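Small Crews, Old Tape

Dretton used to have three places that could transfer a tape. Now it has Bekora, two rooms over a tile shop, and a waiting list that runs into February. 10 Jan 2023, nine in the morning, and the phone is already going.

The job right now is Venckus, a cable access series that ran for 4 seasons and then sat in a garage. 121 tapes. Mostly three-quarter inch, some Hi8, a few with no label at all. The crew credit on half of them just reads "Anon" — a station joke, apparently, and a headache for anyone trying to clear rights.

Decks are the problem. Always decks. Bekora owns five and on a good week two of them run. Belts go soft, heads clog, the parts come out of dead machines bought by the pallet. A clean 60 minute tape takes an hour to play, no way around that, but a sticky one has to be baked first and can eat teh whole day.

Color is its own fight. Old tube cameras smeared anything bright, and reds bled worst of all. 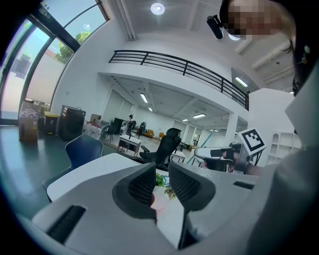
Sound gets done last and gets the least money. Hum from the studio lights, a mic bumped every few minutes, one whole episode with the left channel missing. The fix is slow: find a quiet second, sample it, pull it out, listen again. Picture people have it easier, they can check a color against somthing on a white tabletop, a small green plant, a blur of pinkish red, and know in a glance if the green is off. Ears get tired. So far 80 tapes are through, the rest are on the shelf by the door.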